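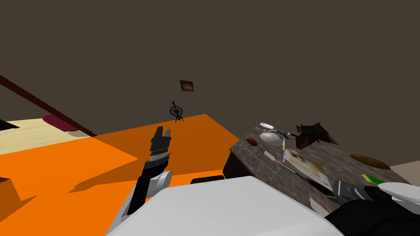

Hesell Spinners, Weavers and Dyers: Dye Shed Group

Dye shed safety check, with my comments
Checked May 24, 2021

I do this walk-round twice a year, now and again in November, and I've kept the same headings as last time so you can compare if you're that way inclined. OK means OK, FIX means somebody needs to do something, and STOP means please don't use it until I've crossed it off the sheet on the door.

Door and way out
Outer door opens fully from inside: OK. It still sticks in damp weather and wants a shove with the hip.
Path to door clear: FIX. Two sacks of fleece were sitting right behind it when I arrived (very nice fleece, I had a good rummage). Fleece lives on the shelves, please, even if you're coming back for it in ten minutes.
Step edge painted: OK, though the white is wearing off on the left.

Electrics
Burner rings, flex and plugs: OK on the big one. STOP on the small one. The flex has gone stiff and there's a crack near the plug, and I've put it in the cupboard with tape round it. Don't be kind and rescue it!
Extension leads: FIX. We're back to one lead plugged into another along the back bench. I've taken the spare home. One lead, wound right out, nothing on the floor by the sink.
Meter reading: 3,496. I write it down every time and I couldn't tell you why, but the sheet has a box for it.
Trip switch tested: OK. It also turned the radio off and I've lost the station.

Water and floor
Tap and hose: OK. New washer fitted, drip gone.
Floor mat: FIX. The corner by the sink has curled up again and I caught my toe on it while I was looking at it. I'll bring the heavy tape, but if anyone has an old rubber car mat going spare I think that would do the job far better.
Drain running: OK after I'd fished out a wad of wool the size of a kitten.

Dyes and mordants
Lids and labels: FIX. Most are lovely and clear, but there's a jam jar of pale powder that says "the good one" in pencil. It might well be alum. It's outside in the locked bin until its owner owns up. Name of the stuff, date opened, your initials, every time.
Dye pans kept apart from tea things: OK, just. I found a teaspoon in the madder. That teaspoon is now a dye spoon for life and I've put a blob of red paint on the handle.
Dust masks: 4 left in the box. More on order from Brado, and they normally turn up within the week.
Gloves: FIX. Plenty of small, no large, and several with holes in the fingertips that somebody had folded back neatly in the drawer. Bin them!

Hot pans
Lifting: OK, but please stick to the rule of no more than 8 litres in a pan you mean to carry. If you need more than that, bail it out first with the jug. I know it's slow.
Heat mats and thick gloves: OK. The blue pair is scorched but sound.
Children and dogs: not past the half-gate while the rings are on. This was argued over in the winter and I'm not opening it up again.

Fire and first aid
Extinguisher: OK, needle in the green, pin in, tag in date.
Fire blanket: FIX. It had an apron hung over it. The hook for aprons is the other hook.
First aid box: burn gel out of date, replaced from my own stock. Plasters running low (they're always running low). Eye wash fine.
Accident book: present, and it has a pen that works, tied on this time.

Next jobs
Car mat or tape, whichever comes first. Large gloves. A new flex for the small ring, or a new ring altogether if the flex costs silly money. And if the pale powder is yours, drop a note in the shed tin and you can have your jar back once it's got a proper label on it.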